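Chapter 6
Showing Instead of Telling

6.1 The trouble with instructions
6.2 Leading by the hand
6.3 Leading from a distance
6.4 What gets written down
6.5 Good teachers, bad teachers and Mondays
6.6 Exercises and further reading

"I have explained it to the arm four times and it still does not respect the drawer."
Ingegerd Dalen, workshop notes

By the end of the last chapter you could write a program that moved an arm to a point, closed its fingers and moved it somewhere else. You may have felt rather pleased. If you tried the final exercise, in which the somewhere else was a mug rack, you may have felt less pleased, and if you tried it twice with the rack shifted by the width of a thumb, you will have discovered why this chapter was written.

Programming an arm step by step works very well as long as the world holds still and you know where all of it is. Factories spend a great deal of money arranging this. Kitchens don't. A person clearing a kitchen counter makes dozens of small decisions without being able to name one of them afterwards. Ask her how she picked up the plate and she will say that she picked up the plate. Press her on the angle of the wrist and she will start to wonder about you.

The older approach to this difficulty was to press her anyway. When the Løken bench was first set up, Alvar Blomqvist spent most of a September writing rules for putting a lid on a pan. He had a rule for approaching the knob, a rule for finding the rim, and a rule for what to do when the lid sat crooked, which called the first rule again. The arm would approach, find, sit crooked and begin afresh, with what Blomqvist's colleagues came to regard as tremendous patience. The program ran to 4,000 lines. Uzma Mohmand then took hold of the arm, put the lid on the pan with it, and asked whether anyone had thought of recording that.

People had, of course, and long before either of them. Paint-spraying arms were being dragged through their motions by skilled sprayers decades ago, and the arms dutifully played the motions back. If the car door was where it had been during the lesson, the door got painted. If it wasn't, the floor did. Playing back a motion is the simplest form of what we shall call teaching by demonstration, and it shares the chief weakness of the written program: it remembers what was done and has no idea what it was done to.

The modern version keeps the teacher and adds eyes. While the person guides the arm, the system stores what its cameras see together with what the arm does, many times a second. From a large enough pile of such pairs a model can be trained to answer a modest question: given a view like this one, what would the teacher have done next? The question is asked again a fraction of a second later, and again, until the plate is in the sink or the experiment is over.

Everything now depends on the pile. There are two common ways of building it, and most of this chapter is taken up with the difference between them.

In the first, known as kinaesthetic teaching, you hold the arm and move it. The motors are set to go limp, or nearly so, and the joints report their angles as you push. It needs no extra equipment and you feel at once when the fingers touch something. It also puts a large teacher in the middle of the workspace. Holger Forsberg, a tall man, contributed 22 early demonstrations to the Jivitz set, and the model trained on them did rather well whenever it could see a cardigan.

In the second, known as teleoperation, you stand back and drive. The controls may be a joystick, a pair of handheld grips, or a smaller copy of the arm which the large one follows. Your cardigan stays out of it. So, unless the system sends forces back to your hand, does your sense of touch, and you must judge by eye whether the fingers have closed on a slice of bread or merely near it. Beginners close too hard. After a week of crumbs they close too gently, and it takes most of them a second week to come back to the middle.

A camera at the wrist helps a good deal with this. It travels with the gripper, so the fingers stay put in the view and the world slides about between them, growing larger as the arm comes in.

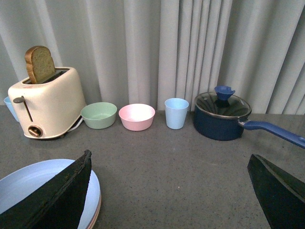
What a wrist camera cannot give you is the wider room. Come in close on one object and its neighbours leave the view, including the one your elbow joint is heading for. Many benches therefore add a second camera, fixed to a post or a shelf, and let the model have both. Section 6.4 deals with lining up their clocks, a subject that sounds dull until the two disagree.

Then there is the matter of quality. A model trained on demonstrations learns the teacher's habits along with the teacher's skill, and has no means of telling them apart. If you pause before every grasp to remember which button closes the fingers, your arm will pause before every grasp, looking thoughtful. Ostap Onyshchenko drove the Huner arm for 500 demonstrations with a small flourish at the end of each, and the flourish was the first thing the model mastered. It performed it over the bowl, beside the bowl, and on one occasion instead of the bowl.

Nor is perfection quite what we want. A teacher who never slips never shows how to recover from a slip, and the first time the arm finds itself slightly off course it is somewhere it has never been. Section 6.5 looks at ways round this, some of them clever and one of them simply a matter of nudging the teacher.

Before you start

You will need the arm from Chapter 5, its wrist camera, and the recording software on the course page. If your laboratory has a leader arm, use it; if it has only a joystick, allow twice the time and be kind to one another. Work in pairs, one driving and one with a hand near the stop button. Choose a task you can finish in less than a minute. Do it yourself first, with your own hand, and write down how you did it. Keep the paper. You will be asked in the exercises to compare it with the recording, and the two are seldom on speaking terms.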